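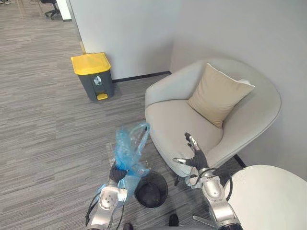 Seating corner, Hernwood residents' lounge: blue bag at the black wastebasket, with the yellow-lidded pedal bin against the wall.

Hernwood Shared Spaces Program
Progress Report to the Pludon Fund
Reporting period: January through June
Submitted July 12, 2019

1. Purpose of this report

This report describes work completed under the grant for waste handling and upkeep in the common rooms at Hernwood. It covers the second half of the grant year and should be read together with the interim statement submitted in January. Spending to date remains within the approved budget. No change to the scope of the grant is requested.

2. Background

Hernwood has four common rooms open to residents and their guests: the lounge, the reading room, the craft room and the garden room. Before the grant, each room had a single small wastebasket, emptied when the room was cleaned. Residents reported full baskets over weekends and food waste left on side tables. The grant was awarded to provide larger lidded bins, a regular supply of liners, and a written routine for emptying and relining.

3. Work completed

Pedal bins have been placed in three of the four rooms. The lounge bin has a yellow lid and a dark gray body, with a foot pedal at the bottom front and a small white waste label on the front of the body. It stands on the carpet against the wall, apart from the seating. The position was chosen after two others were tried. The first blocked the path to the door, and the second was too far from the chairs to be used.

The small wastebaskets have been kept. Residents asked for this during the January meeting, as many prefer to have a basket within reach of where they sit. The lounge basket is kept beside the cream tub chair and is intended for tissues, wrappers and paper. Food waste is to go in the pedal bin.

Blue translucent bags are now the standard liner for the small baskets. The color allows staff to tell basket liners from the heavier bags used in the kitchen, and the contents can be checked before a bag is tied. An opening order of 500 bags was placed with Stelora. At the close of the period, 307 remained in the supply closet on the Price Wing. Use has been higher than planned in the reading room, where liners were at first being changed whether or not the basket held anything. Staff have since been asked to change a liner only when it is soiled or more than half full.

4. The emptying routine

A one-page routine is posted inside the supply closet. The liner is gathered at the top and lifted out, then tied and taken directly to the service entrance. A new bag is opened fully, pressed to the bottom of the basket and folded over the rim. Baskets are wiped out once a week. Chairs and side tables moved during the work are to be put back in place, and throw pillows returned to the seats.

The lounge takes the longest to complete. The basket sits close to the front of the armchair and near the round white side table, which leaves limited floor space on that side. Staff have suggested moving the table a short distance toward the window. This will be tried during the next period and residents will be consulted before any change is made permanent.

5. Results to date

Complaints about full baskets have fallen since the routine was introduced. The log kept at the front desk shows three entries for the period, two of which concerned the garden room, where no pedal bin has yet been placed. Some sorting errors continue. Drink cups are still found in the small baskets, mostly after evening events.

The light upholstery in the lounge has needed one spot cleaning during the period. The cost was met from the general housekeeping budget and was not charged to the grant.

6. Outstanding items

The garden room bin is delayed. The model first ordered was too wide for the space beside the radiator, and a narrower one has been requested from the supplier. Delivery is expected before the end of the summer.

A larger printed notice on what belongs in each container is in draft. It will be placed at eye level in each room. The existing label on the lounge bin is small, and several residents have said that they cannot read it from their chairs.

7. Plans for the next period

The remaining grant funds will be used for the garden room bin, the printed notices and one further order of liners. A short survey of residents will be carried out in the fall, and its findings will be included in the final report to the Fund. Receipts for all purchases to date are attached as Appendix A.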